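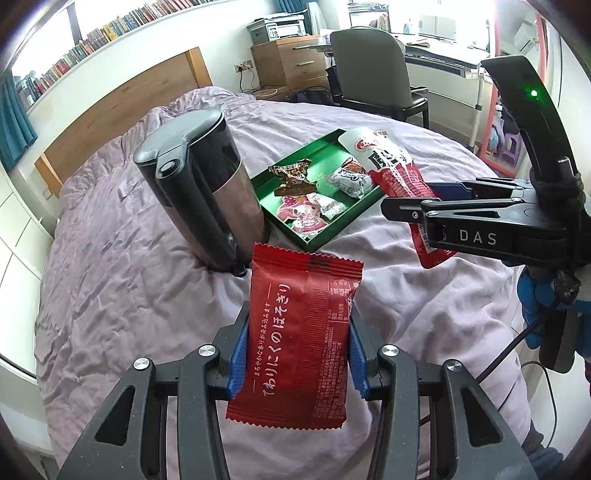

受講者の一人から、個包装の菓子は盆に出したままでよいのか、それとも毎回袋や箱に戻すべきなのか、という声が前回の終わりに出た。家では盆に出しておくと食べすぎるし、しまうと存在を忘れて期限を切らすのだという。今回の配布資料はこの点から始める。

住まいの整理 基礎講座 第4回 配布資料
寝室兼仕事部屋での間食と小物の置き方
2021年10月17日(日)

1. 盆に出す量を決める

盆は「置き場」であると同時に「量の枠」でもある。盆の縁より高く積まない、重ねるのは2段まで、と先に決めておく。入りきらない分は台所の保存場所に残し、寝室には持ち込まない。先の質問への答えは、盆に出したままでよいが、盆の中身は2日で入れ替える、とする。2日たって残ったものは台所に戻す。期限の確認はこのときに行う。

盆の形は四角いものが扱いやすい。緑色の長方形の盆に、茶と金の包みのチョコレート、銀色の包みのクッキー、透明な包みの飴のような小さなものを入れる場合、丸い盆より隅が使える。柄の入った小袋は隅に寄せると、絵柄が目印になって探しやすい。

2. 袋の向き

縦長の小袋は、上の圧着部をつまんで持ち上げ、表の文字が読める向きで入れる。「ありにくのほそぎり」のように商品名が縦書きの袋は、横に寝かせると名前が読みにくい。浅い盆では寝かせるしかないので、名前のある面を上にする。深さのある箱なら立てて入れる。

原材料や栄養成分の表示は字が細かい。家族にアレルギーのある人がいる場合は、盆に出す前に読んでおく。中袋に表示のない製品では、外袋の表示部分を切り取り、個包装を食べ終わるまで残しておくこと。

大きめの袋は盆に載せず、別に扱う。開封した大袋は口を2回折り、クリップで留めて台所へ戻す。赤と白のような目立つ配色の袋は棚の中でも見つけやすいので、奥の列に回してかまわない。

3. ベッドの上に置くとき

ベッドの上は平らに見えて平らではない。掛け布団にしわが寄っていると盆が傾き、丸い飴が片側に集まる。盆を置く前に、手のひらで中央から外側へしわを伸ばす。

電気ケトルは、背の高いものほど柔らかい面では倒れやすい。湯を入れた状態でベッドに置かない。部屋を片づける途中で仮に置く場合も、中を空にし、ふたを閉め、電源台から外してからにする。湯を注ぐ作業は必ず机か台の上で行う。

食べかすが出るもの(クッキー、せんべい類)は、盆の上で包みを開ける。藤色のような淡い色の布団カバーでは、チョコレートの汚れが目につく。汚れたときは乾いた布で固形分を取り、水でつまみ洗いをしてから洗濯表示に従って洗う。こすらないこと。

4. 寝室と仕事場を兼ねる部屋の区分

一部屋にベッド、本棚、机、プリンターが入っている住まいは多い。こうした部屋では、間食の道具の定位置を次のように考える。

枕元の棚
本が並ぶ棚には食べ物を置かない。虫と湿気の原因になる。棚がいっぱいの場合、本の上のすき間に小袋を差し込みがちなので注意する。

引き出しの台
プリンターを載せた2段の引き出しであれば、上段を紙と文具、下段を予備とする。菓子を入れる場合は下段に限り、ふたつきの容器を使う。プリンターの上に盆を載せない。給紙口に細かいくずが入る。

壁のコンセントまわり
ケトルの電源をとる場所は、プリンターなどのコードとまとめてしまわない。ケトルは消費電力が大きいので、壁のコンセントに直接つなぐ。コードは床を横切らせず、壁に沿わせる。

机
白い机は湯の輪染みが残りやすいものがある。敷物を1枚用意し、ケトルから注ぐときはその上で行う。椅子は使わないとき机に押し込んでおくと、ベッドとの間の通り道が確保できる。

カーテンのそば
窓際には盆を置かない。日が当たるとチョコレートが溶け、8月には包みのまま形が崩れる。冬は結露で紙の包みが湿る。

5. 用品について

前回配った一覧の品名に誤りがあったので訂正する。浅型の盆は「ウスホルム」ではなく「ファインダニン(Findanine)」、ふたつき容器が「ウスホルム(Usholm)」である。ラベル用紙はStenoのものを講座で使っているが、家にある紙とテープで足りる。Van Wykの仕切り板は縦に小袋を立てるときに使う。幅は46ミリで、たいていの小袋はこの幅では入らず、飴や細い棒状の菓子に向く。買い足す前に、手持ちの袋の幅を測ること。

6. 次回までの作業

自宅で菓子を置いている場所をすべて書き出す。机の引き出し、かばんの中、枕元も含める。
期限の切れたものと、開封した日がわからないものを分ける。
残ったものを盆一枚に入る量だけ選び、ほかは台所にまとめる。
2日後に盆の中身を見て、減ったものと減らなかったものを記録する。

記録の用紙は自由。表にしなくてもよい。次回は台所側の保存場所を扱うので、棚の奥行きと高さを測り、数字を控えて持参してください。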